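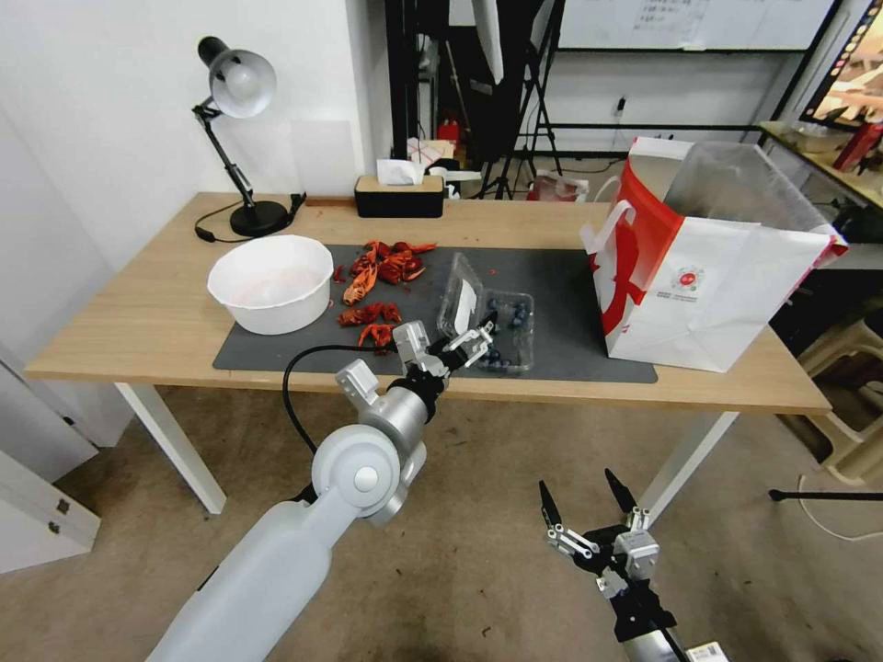
Slide 1. Shells on the mat, bowl to the left, blueberries to the right.

Clearing a Desk After Shellfish
Speaker notes, Plavville office services day, second morning session

198 shares 4 comments

Leave slide 1 up while people sit down. Start at 10:40 even if the back rows are still moving.

Opening. The subject is one kind of meal on one kind of surface. Crayfish eaten at a desk leaves more waste by volume than it delivers as food, and the waste is sharp, light and damp. Most desk cleaning instructions were written for crumbs and coffee. They say "wipe down the surface," and that step comes last in this procedure.

State the scope. Flat desk or work table, desk mat in place, one person's meal, no sauce tray. Shared boils on newspaper are a separate problem and I will not take questions on them.

Background figures. We walked the Brendley and Bakhtiari buildings over one week and looked at 187 desks at the end of lunch. Of those, 162 had a mat of some kind. The mat matters to the order of work, so the rest of the talk assumes one. If anyone asks about the desks without mats, the answer is to put down a sheet of paper before eating and treat it as the mat.

Sort before you lift

Three classes of item on a desk at the end of a meal like this one:

Waste: shells, claws, tails, used tissues.
Food still in use: on this desk, the blueberries.
Fixed items: lamp, tissue box, the mat itself for now.

The bowl is treated separately. It can be a dish to be washed or a container for collecting shell, and the person clearing should decide which before touching anything. On the next slide it is right beside the shells, and my recommendation in that case is to use it for collection. The carrying distance is a few inches and nothing gets dripped across the mat.

Point to the spread. There is a heap toward the back of the mat and a looser spread in front of it. Work on the loose part first. Pieces near the front edge are the ones that get caught by a sleeve and end up in the carpet, and a claw tip in carpet is found by foot.

Also point to the single red fragment by the rim of the bowl. Strays like this are missed in nearly every clearing we watched. They sit in the shadow of the bowl and come to light when the bowl is lifted, by which time the cloth has been put away. 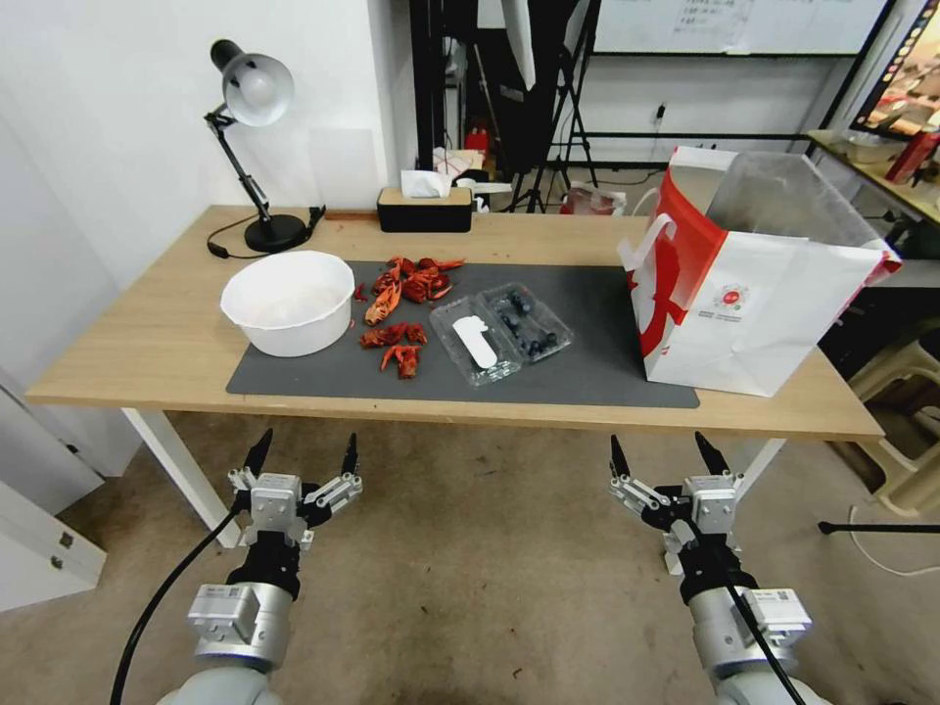

Order of work

1. Close and move any food that is staying. A hinged clamshell should be shut before it is picked up. If there is a utensil inside, take it out first or lay it flat, otherwise the lid will not seat.

2. Stand the waste bag up and open it. Paper shopping bags are acceptable if lined. An unlined paper bag with wet shell in it has a working life we measured at Brendley as 30 minutes before the base softened. Lined bags were still sound at the end of the afternoon.

3. Collect the front shells, then the heap at the back. Use a folded tissue or a gloved hand. Do not sweep shell sideways with the edge of the hand. The leg segments roll under and drag, and the mat picks up a streak of liquid in the direction of travel.

4. Pick up strays one at a time. Lift the bowl and check beneath it.

5. Empty the bowl into the bag low, with the rim inside the mouth of the bag.

6. Move the bag off the desk. Tie the liner.

7. Wipe the mat, then lift it and wipe the tabletop.

Pause after step 7. Somebody will object to the mat being wiped in place. Lifting a mat with liquid on it tips the liquid to one edge and onto the wood. Wipe, lift, wipe again.

Power cords. A desk lamp at the back corner usually has its cord lying on the tabletop. Leave the lamp where it is until step 7. For the second wipe, raise the cord with one hand and pass the cloth under it. Dragging the cord forward pulls the lamp base with it.

Tissue box. Keep it at the back and pull tissues before starting. Reaching for the slot with shell liquid on the fingers puts the smell on the box, and the box stays on the desk.
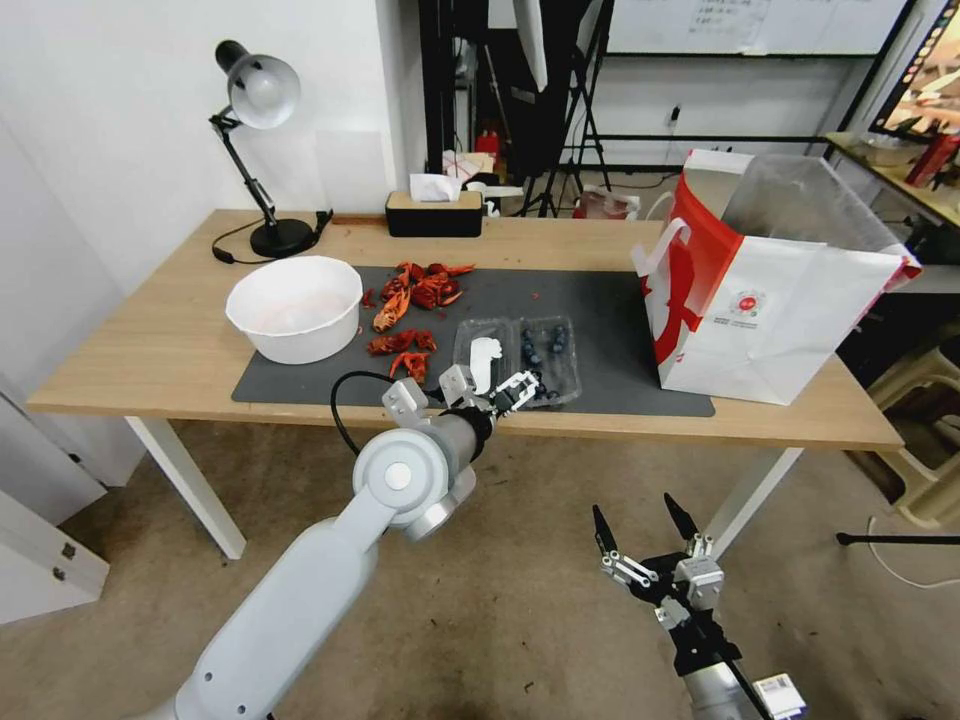 Slide 9. Two clusters of shell, with small red bits near the rim of the bowl.

Spend a minute on the small bits. They are hard to grip with a tissue. A damp cloth folded to a point will pick them up. Tape also works and is faster on textured mats. Do not use a brush; at the Bakhtiari building the brush was responsible for most of what we later found on the floor.

Blueberries. They are in the talk for two reasons. They are commonly on the desk at the same time, and they are usually finished after the shells are, so the container stays open beside the waste. I recommend a hand's width of clear mat between the two. If shell has fallen into the berry compartment, the berries go in the bag. Rinsing was proposed by the Estis site and we did not adopt it.

Bag position. Two schools. One puts the bag on the floor, the other on the desk at the end of the mat. I prefer the desk for collection. The mouth of the bag is at working height and dropped pieces land on the mat. The drawback is that the base of the bag covers an area that then needs wiping, so step 6 has to come before step 7 without exception.

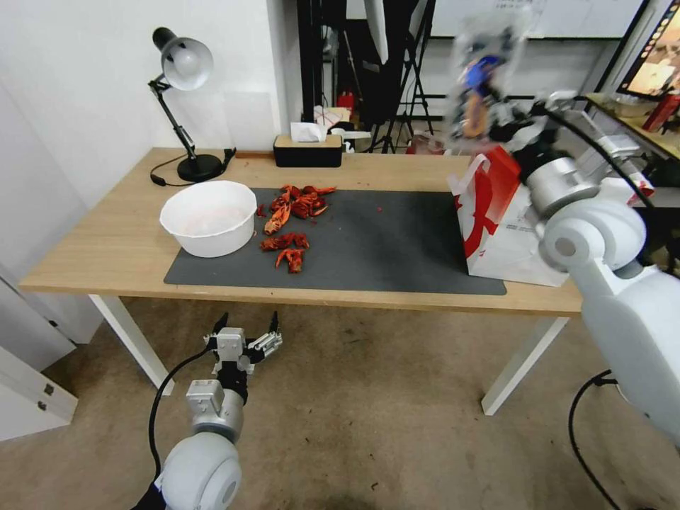
The same rule covers light packaging. Empty plastic bags and wrappers go in on top of the shell, pressed down by hand once, with no twisting. Twisting traps air and the bag will not tie flat. Anything with food left inside should be checked before it goes in, and kept if the owner of the desk has not said otherwise.

Bowl residue. Crayfish liquid leaves a pale pink film on white plastic. Cold water first, then detergent. Hot water first sets the smell. Dry the bowl before it goes back in a drawer.

Disposal. Shell should leave the floor the same day. At Estis the bins are emptied at 6 p.m., so a late lunch on Tuesday can be walked down by the person who ate it. Ask the room how their sites handle Friday afternoons and write down the answers.

Handouts are on the table by the door, one sheet, steps 1 to 7 on the front and cloth types on the back. The cloth table has an error in the second row: the microfiber entry should read "damp," not "dry."

If time runs short, skip the tissue box and go straight to bowl residue. Take questions until 11:15.

4 comments Share this page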